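Drawings of the Grundstead Market Hall: what we have cataloged so far

2026-02-28

In our November issue we wrote shortly that the drawings of the old market hall in Grundstead had come to us. Many readers asked what is in the collection and when it can be used. The cataloging is not finished, but the first part is far enough that I can give an answer.

The collection holds 1,116 sheets. Most of them come from the Kinoshita office, which won the competition for the market hall and later made the plans for its sister building, the bus station in Zonstead. The sheets arrived in flat boxes and in rolls. The flat ones are in good condition. The rolls are more difficult, as the tracing paper has become stiff, and each roll must rest for several days under light weight before we can open it fully. We do this slowly and I ask for patience.

What makes the collection unusual is that the working drawings survived together with the sketches. In many offices of that period the presentation drawings were kept, and the details went to the building site and did not come back. For Grundstead we can follow one roof joint from a pencil sketch on thin paper to the full-size detail with the notes of the steel workshop. Some of these notes are not polite. The workshop thought the joint was too expensive, and the office changed it twice. 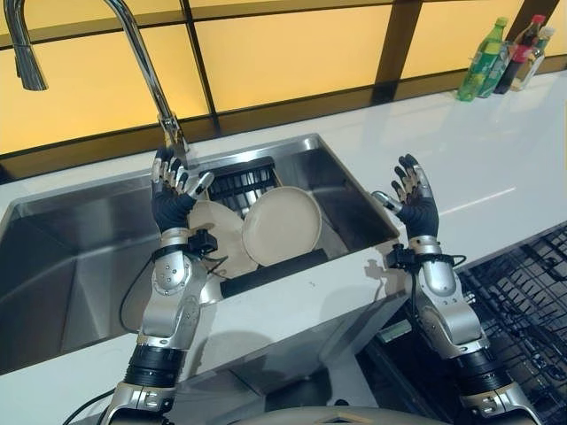 The roof is also the part where the history books need a correction, in my opinion. It is usually written that the long roof lights were added late, when the city asked for more daylight over the fish stalls. The sketches show them already in the first competition scheme, only turned by a quarter. The city did ask for more daylight, this we know from the letters, but the answer of the office was to make the existing openings wider. It is a small difference, but it changes how we understand the section of the building, which was drawn from the beginning around the light.

With the sheets came 305 index cards in a wooden drawer. Each card describes one material or one supplier, with a price and often a comment. We did not expect them and we do not know yet who wrote them, because there are at least two different handwritings. The cards about tiles are the most complete. The cards about paint are almost useless, since they give only the numbers of a color chart which we have not found. If a reader owns a color chart from a Grundstead paint dealer of this time, please write to us.

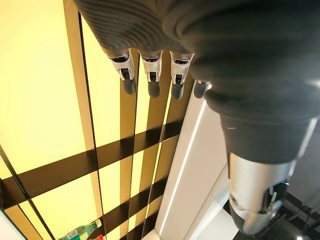
The concrete panels of the Zonstead bus station are the second big group in the collection. They were cast with a ribbed surface, and for many years visitors have believed that the ribs were cut by hand after casting. The drawings show that they were formed by a lining inside the mold, and the lining is drawn with much care. A photograph of the real wall is not easy to read, as the dirt hides the pattern. A closer idea is given by the dark gray knit in the picture, where the fine ribs run in curved lines, parallel to each other, and bend over the back of the robotic hand. On the Zonstead panels the ribs turn in the same way at the corners of the building, and this turning was the reason for so many separate molds. The straight panels needed only one type. For the corners I have counted more sheets than I wanted.

For the catalog itself we use Cultine, the same database as for our photograph collection. Every sheet gets a number, a title as it is written on the drawing, a scale, a material and a short note. Where the title is missing we give one in square brackets. We decided not to correct the spelling of the office, also when it is clearly wrong, so please search for "vestibule" and also for "vestibul".

Roughly half of the flat sheets can now be seen in the reading room by appointment. Please write at least one week before your visit and tell us which building you are interested in. Photographs for private study are allowed without flash. For publication you need a written permission, and the form is at the front desk. The rolls and the index cards stay closed until they are cleaned and numbered.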